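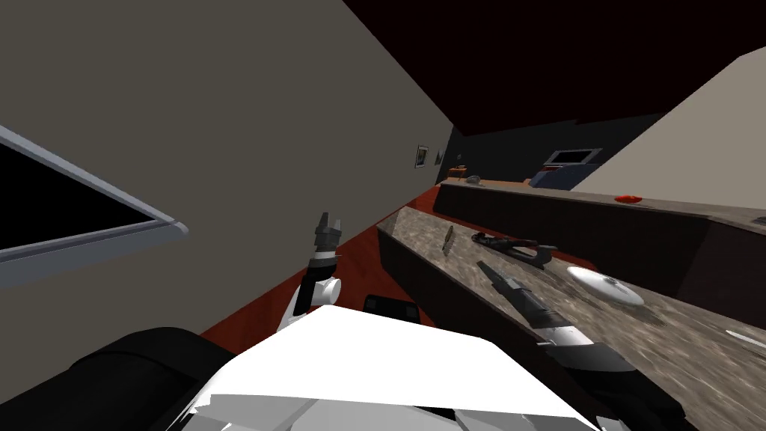

2 min read

I've been to a fair few candidates' nights over the years (bad chairs, good slice), and I do wish Larnutthorpe would stop picking its next mayor before the current one has found the light switches. Suha Aoun got 444 votes in August, and already my neighbours are labouring over whether Baltazar Villaseñor will run!
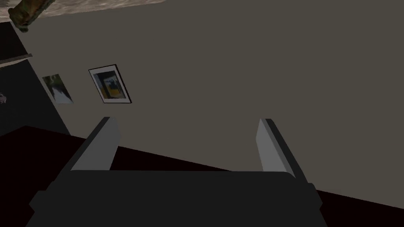
Two parallel gripper fingers, in a computer rendering.

Let her fix a footpath first, bless her, and then we'll talk.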